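Oct 29, 2025

# Pilen thermal paste kit, after eight months

I bought the Pilen kit in February to redo the paste on three desktop computers, two of my own and one at my sister's house. I have now used it five times. There is enough paste left for maybe two more.

## What you get

- one syringe of gray paste, with a screw cap
- two plastic spreaders
- ten wipes in foil packets
- a small cardboard frame that masks the edge of the processor
- a folded instruction sheet

The box says the paste is good for processors drawing up to 286 watts. I don't own anything that draws that much, so I can't say if it is true.

## The paste

It is thicker than the Prumau paste I used before. At room temperature it comes out slowly and holds its shape, and the first time I pushed too hard and got twice what I wanted. Warming the syringe in a pocket for ten minutes fixes this. The instruction sheet doesn't mention it.

Spreading takes patience. If you go fast, the paste drags and leaves bare streaks. I gave up on spreading after the second computer and now put a blob in the middle with four small dots toward the corners, then let the cooler press it flat. When I took one cooler back off to check, the coverage was complete, with a little extra along one side.

The paste doesn't conduct electricity according to the sheet. I still wiped off what squeezed out.

## The wipes

These are the best part. One wipe took old, dried paste off a lid that hadn't been touched in six years. A second one finished it. I had been using coffee filters and rubbing alcohol, and that works too, but it takes longer and I always run out of filters at the wrong time.

Ten wipes is more than the syringe needs. They do dry out. One packet had a bad seal and the wipe inside was stiff as paper.

## The spreaders and the mask

The spreaders are too soft. They bend before the paste moves. An old plastic gift card does a better job.

The mask fits one size of processor and mine only matched on two of the three machines. It is cardboard, so it picks up paste and you use it once. I threw it out.

## Temperatures

I only took careful readings on my main desktop. It has a Pelkonen tower cooler with one fan, and I ran the same video export each time with the room kept at the same setting on the thermostat.

| Paste | Highest reading |
|---|---|
| Old factory paste | 81 °C |
| Prumau, fresh | 69 °C |
| Pilen, first day | 68 °C |
| Pilen, this week | 67 °C |

So replacing the old paste made a big difference, and the brand of the new paste made hardly any. A one-degree gap could be dust, the weather, or where the cat was lying. I would not pay extra for it.

The other desktop is quieter now under load. My sister's was never hot to begin with and I probably should have left it alone.

## Things to watch for

Twist the cooler a little before you lift it. On the older of my two machines I pulled straight up and the processor came out of its socket stuck to the bottom of the cooler. No pins were bent, but it took a while to get it loose. Running the computer for a few minutes first, then shutting down and unplugging it, softens the old paste.

Hold the processor by its edges. Check the corner mark twice before putting it back in the socket. If it doesn't drop in by its own weight, it is turned the wrong way.

Put the cap back on the syringe right away. I left mine off during lunch and had to dig out a plug of hard paste with a toothpick.

## Price and other options

I paid $14 at Nergate. The paste alone is $9 there, and that is what I would buy the second time, with a separate pack of wipes. The Prumau syringe is smaller and costs $7. It spreads more easily and is the one I'd hand to somebody doing this for the first time.

There is also a larger Pilen tube with no extras. I haven't tried it, and unless you fix computers for other people I don't see how you'd use it up before it dries.

## Verdict

Good paste, very good wipes, weak spreaders. Buy the full kit if you have nothing in the house to clean with. Otherwise get the plain syringe.

Rating: 7 out of 10.
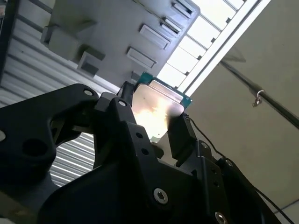 Mine dried out a lot sooner than yours. I opened it in the spring, used it twice, capped it both times, and by August nothing would come out even after warming it. I kept it in the garage though, and it gets very hot in there. Did you store yours with the tip down? The sheet in my box said to, but there was no reason given. I agree about the wipes and have since bought a second box of just those. For the spreader I use half of a popsicle stick sanded flat.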